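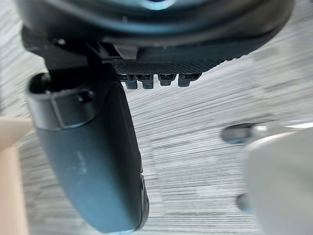

Casual Choir Members Wanted: Muli Community Singers

We're looking for 12 new voices to join us for our winter program, and we'd love one of them to be yours! Altos and basses are especially welcome (we are a bit short down the bottom end), but come along whatever you sing, even if you haven't opened your mouth in tune since high school.

What we sing
Folk songs, a few rounds, some gospel, and a new four-part piece called Grollivau that we've only just started learning. It's gorgeous and the tenor line is a cracker.

What you'll need
A water bottle, a pencil and comfy shoes. No audition and no sight-reading, as we teach everything by ear and send home recordings for practice.

Where
Norano Hall, upstairs room, 7 pm to 9 pm weekly during school term. Street parking out the front, lift at the rear.

Cost
$12 a night, or half that for students and pensioners. Supper included, and you're welcome to bring a plate.

To put your name down, leave your details at the Norano Hall front desk by 2023-05-12 and tell us which part you'd like to try. Not sure? Write "anything" and we'll sort it out on your first night.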